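홈 | 일기 | 살림 | 방명록

천 깔고 자잘한 것들 정리한 날

2025년 10월 3일

아침에 커피를 내려 놓고 딱 30분만 작업대를 손보자 했는데, 정신을 차리니 점심때가 훌쩍 지나 있었다. 나는 정리를 시작하면 꼭 이런다. 서랍 하나를 열면 그 안에서 다른 서랍에 있어야 할 물건이 나오고, 그걸 갖다 놓으러 가면 거기서 또 뭐가 나오고... 결국 커피는 다 식어서 얼음 넣고 마셨다 ㅎㅎ

오늘의 주인공은 단연 짙은 회색 천! 8월에 Zallholm에서 사 놓고 여태 접힌 채로 선반 위에 올려 뒀던 그 천이다. 살 때는 당장 깔 것처럼 신나서 들고 왔으면서 말이다. 펼쳐 보니 작업대를 거의 다 덮는다. 끝까지 딱 맞지는 않고 한쪽에 밝은 상판이 조금 남는데, 나는 그게 오히려 마음에 든다. 자로 재서 자른 것처럼 꽉 차면 괜히 숨이 막히니까.

문제는 접힌 자국이다. 몇 달을 접어 뒀으니 당연히 줄이 갔고, 손바닥으로 아무리 쓸어도 안 펴진다. 다리미를 꺼낼까 하다가 다림판이 빨래 더미 밑에 있는 걸 보고 조용히 포기했다. 희끗희끗한 자국도 좀 보이는데 이건 돌돌이로 한 번 밀면 될 것 같고. 짙은 색 천이 예쁘긴 한데 먼지 티가 나는 건 정말 어쩔 수가 없다.

그 위에 둥근 은색 판을 올려 두니까 갑자기 그럴듯해 보이는 거다. 나무 상판에 그냥 놓았을 때는 반짝이는지도 몰랐는데, 바탕이 어두우니 테두리가 확 산다. 가운데에 기둥처럼 솟은 게 하나 있고 왼쪽 가장자리에는 조그만 조각이 얹혀 있다. 톱니 같기도 하고 꽃 장식 같기도 하고, 볼 때마다 달라 보여서 혼자 한참 들여다봤다.

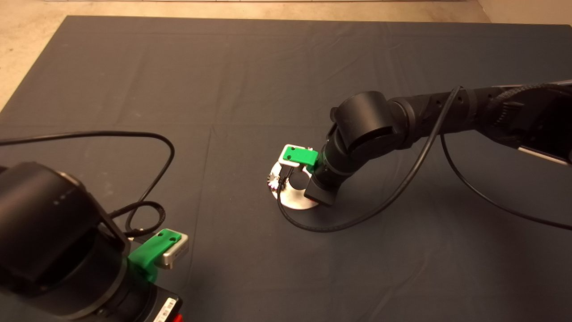
작은 부품을 만질 때 바닥에 천을 까는 게 그렇게 도움이 될까? 떨어뜨려도 덜 튀고 덜 굴러가서, 맨 상판에서 할 때보다 찾으러 다니는 일이 훨씬 줄어든다. 예전에 나사 하나를 떨어뜨렸다가 냉장고 밑까지 손전등을 비추고 다닌 뒤로 나는 무조건 천을 까는 쪽이 됐다. 그 나사는 이사할 때나 만나겠지.

천 색깔을 두고도 고민이 길었다. 처음에는 크림색을 사려고 했다. 매장에서도 크림색을 먼저 집었고 계산대 앞까지 갔다가 돌아섰다. 기름 한 방울만 묻어도 속상할 게 뻔해서. 폭도 60센티짜리는 너무 좁아서 탈락! 그러다가 맨 아래 칸에 있던 이 회색을 골랐는데, 만져 보면 너무 미끄럽지도 않고 너무 거칠지도 않다. 다음에 가면 하나 더 사 올까 싶다. 하나는 빨고 하나는 깔고 그러면 좋잖아.

오후에는 통 정리를 했다. 과자 통에 섞여 있던 자잘한 것들을 크기대로 나누고 종이테이프로 이름을 써 붙였는데, 내 글씨를 내가 못 읽어서 두 개는 다시 썼다. '와셔'라고 쓴 게 꼭 '외식'처럼 보여서 웃었다. 그거 보고 배가 고파져서 떡볶이를 시켰고 (외식은 아니지만 뭐), 덕분에 또 한참 쉬었다. 고무줄은 삭은 게 많아서 다 버렸다. 어디서 나온 건지 모를 열쇠도 9개나 나왔는데 이건 못 버리겠다. 버리는 날 꼭 필요해질 것 같아서 그냥 지퍼백에 넣었다.

그래도 둥근 판은 서랍에 넣지 않기로 했다. 넣으면 또 잊어버릴 테고, 납작하게 눕혀 두면 자리도 얼마 안 차지한다. 가장자리에 얹힌 조각은 툭 치면 어디로 갈지 모르니까 뚜껑 있는 작은 통을 따로 하나 마련해야겠다. 요구르트 통은 씻어도 냄새가 나서 싫고, 예전에 쓰던 연고 통이 어디 있을 텐데.
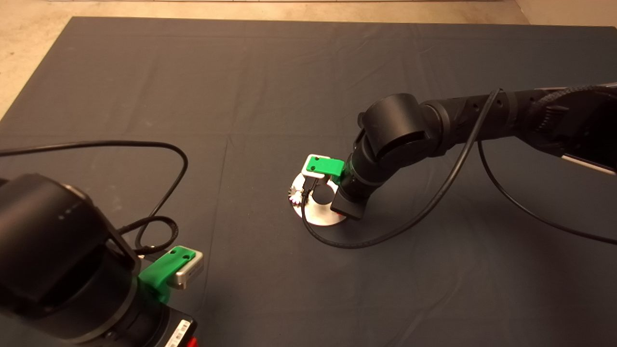

하비 아서놀트는 이 얘기를 듣더니 다림질 같은 건 하지 말고, 분무기로 물을 살짝 뿌린 다음 손으로 팽팽하게 당겨서 밤새 그대로 두면 웬만한 주름은 없어진다고 했다. 통은 살 필요도 없고 병뚜껑 하나면 된단다. 병뚜껑은 뚜껑이 없는데요, 했더니 하나를 더 엎으면 되지 않느냐고. 어라, 맞는 말이네.

그래서 내일은 분무기부터 찾아볼 생각이다. 베란다 화분 옆에 있던 걸로 기억하는데 노즐이 시원찮았던 것도 같고. 물을 뿌리려면 위에 둔 것들을 다 치우고 해야 하니 그것도 일이다. 일단 돌돌이는 새 종이로 갈아 놨다.

아, 그리고 서랍 안쪽에서 작년에 쓰다 만 수첩도 나왔다. 앞의 몇 장은 장보기 목록이고 뒤는 통째로 비어 있다. 거기에 통마다 뭐가 들었는지 적어 두면 좋겠다 싶어서 첫 장에 '열쇠 (정체불명)'이라고 써 놓고 덮었다. 나머지는 내일 이어서!

공감 47 | 공유 9 | 목록으로

© Zarora 일기장 | 문의는 방명록으로 | 맨 위로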